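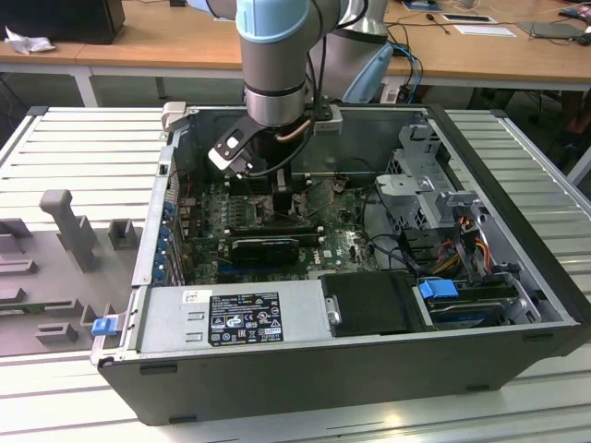 Brirnbridge held its open day on 12 March 2018, and I went mainly to get a look at the Zisto, the teardown arm they have been talking up since September. It is meant for small recycling shops that strip old office computers. The demo unit was an open Dell tower laid on its side on a slatted aluminum table, with the arm reaching down into it from above and the gripper right over the motherboard, near the heatsink. A gray fixture plate sat to the left of the case.

Fermín Daza ran the demo. He had it go for the memory first, then the hard drive. The memory came out clean. The drive took two tries, and on the first one the fingers slid off the blue tab. He reset it and it worked.

What I liked: it is quiet, and the fingers are slim enough to get between parts without knocking into the wires. Teaching it a new case takes 30 minutes if you know the software. Léonie Masson from our shop had a go and got a usable pick point saved on her own, with no training.

What I didn't like: you still open every side panel by hand. The library covers 293 case models, and half of what comes through our door is older than anything on that list. The cable at the wrist also hangs in a loop, and I would want it clipped down before I let it near a full day of work.

Price was not given. I was told to ask Femmont, who handle sales. I would rent one for a season before buying.

Comments

Arlindo Batista: Did they show it on a laptop? That is most of our volume now.

Lev Vakulenko: No laptops when I was there. Fermín said towers only for this version.

Nayara Medeiros: We have the same trouble with drive tabs on our Dlamini arm. Rubber pads on the fingers helped a bit.

Reviews | Events | Forum | Contact

Shop Floor > Reviews > Robot Arms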